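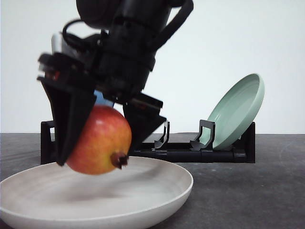 Pomegranate over the white bowl, with the mint-green plate in the rack behind.

Welcome to the tabletop page of our little kitchen gallery! I have been meaning to put these up since June, and every time I sat down to do it I ended up wandering off to make tea or to look for a better spoon. My name is Saadet Uçar, and for anyone new, this is where I share the plain everyday things I like to have near the sink - the bowls, the plates, the fruit that ends up in them.

I am fond of a wide, shallow bowl for fruit, and the off-white one with the faint speckle is just the sort I mean. Pomegranates look lovely against it, especially one like this, red on one side and going to orange and a yellowy green on the other. My grandmother in Kozan kept hers in a bowl by the window and always told us to leave them alone until Sunday (we never did, of course).
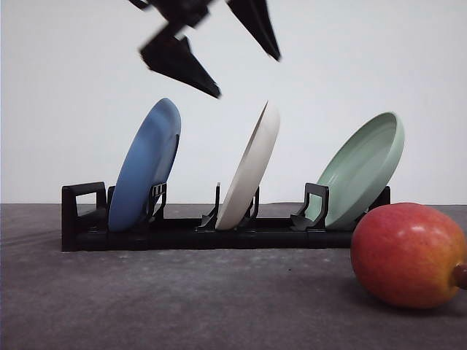 I should say a word about dish racks too, as more than 70 of you wrote to me after the last page, which was a wonderful surprise! I like a low black one with upright holders, so that each plate gets its own place and a bit of air on both sides. Blue, white and green plates together make me happy on a gray morning, and I have quite given up on matching sets. A set is a fine thing to be given, but you break 2 and then you spend years hunting for the same ones.

The next page will be the Plikora mugs and the big Flundudlow teapot, if I can ever find its lid. If you have a favorite plate of your own, do write and tell me about it - I read every letter, even when I am slow to answer.

136 shares | 100 comments
Contact Saadet | © Saadet Uçar 2018 | Back to top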